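Ralentí inestable y tirones a 3236 rpm tras montar escape completo — moto con matrícula transferida

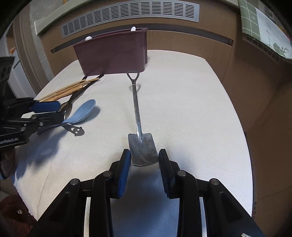
Espátula metálica con mango en D sobre la mesa.

Publicado en: Mecánica > Inyección y encendido
Publicado por Risby

Buenas. Tetracilíndrica de 1000 cc, inyección electrónica, cuerpos de mariposa de origen. En julio monté un escape completo Flultasora (colectores 4-2-1 y silencioso sin catalizador). Desde entonces el ralentí, que debe quedar en 1190 rpm según la pegatina del chasis, oscila sin parar en caliente, y aparece un tirón muy marcado con gas constante a 3236 rpm en segunda y tercera. Por encima de media carrera de acelerador va perfecta.

Hecho hasta ahora: filtro de aire nuevo, bujías nuevas con la separación de origen, batería comprobada. No hay códigos de avería en el cuadro. La sonda lambda está montada en el colector nuevo con su rosca original. La válvula de escape se quitó y lleva el emulador que venía en la caja.

En el taller Mofokeng me piden 160 euros por reprogramar la centralita y dicen que con eso se arregla todo. Antes de pagar quiero saber si tiene sentido descartar algo más. La moto la compré de segunda mano en Pallville y no tengo historial de sincronización de mariposas.

Kátia Tavares

No reprogrames todavía. Un mapa hecho sobre un motor con una toma de aire o con las mariposas desajustadas sale mal y luego hay que repetirlo. El orden sería el siguiente.

Primero, fugas en el escape. Con el motor frío, arranca y tapa parcialmente la salida del silencioso con un trapo grueso. Si se oye soplido en la brida de la culata o en la unión de los colectores, la sonda está leyendo oxígeno de fuera, interpreta mezcla pobre y la centralita enriquece. El régimen que describes es zona de lazo cerrado, así que encaja. Juntas de culata nuevas siempre; las usadas ya están aplastadas. Aprieta las tuercas en cruz y en dos pasadas, con el par del manual de tu modelo.

Segundo, fugas en admisión. Revisa las gomas entre culata y cuerpos de mariposa, y los tapones de las tomas de vacío. Un tapón cuarteado basta para que el ralentí suba y baje.

Tercero, sincronización con vacuómetro de cuatro columnas, motor a temperatura de servicio. El cilindro de referencia no se toca — en muchos modelos viene marcado con pintura — y se igualan los demás a él. Después se ajusta el ralentí a la cifra de la pegatina.

Si todo eso está bien y el tirón sigue, entonces sí: mapa en banco, con sonda de banda ancha, y pide las gráficas de antes y después. 160 euros me parece poco para un mapa hecho en banco. Pregunta si es a medida o si te cargan un archivo genérico.

palesa_141

Eso es el escape, a mí me pasó en otra moto. Vuelve a poner el de serie y listo. O desconecta la lambda, hay gente que lo hace.

Palesa Mtshali

No desconectes la lambda sin más. Sin resistencia o eliminador, la centralita puede guardar avería y pasar a valores fijos, y en ITV tienes otro problema aparte de la falta de catalizador.

Añado una cosa a lo de Kátia: el emulador de la válvula. Algunos dan una señal de posición fija y la centralita no registra error, pero el conector queda suelto detrás del depósito y hace mal contacto con la vibración. Mueve el mazo con el motor al ralentí y mira si cambia el régimen. Limpia los pines y sujétalo con brida al subchasis.

Comprueba también el juego del cable de gas girando el manillar de tope a tope. Si el ralentí sube en un extremo, el cable va mal pasado. Es frecuente después de levantar el depósito.

Risby

Fuga en la brida del cilindro 3, junta vieja reutilizada. Ya he pedido el juego de juntas. El conector del emulador estaba bien. Cuando cambie las juntas sincronizo y pongo las lecturas de vacío en este mismo hilo.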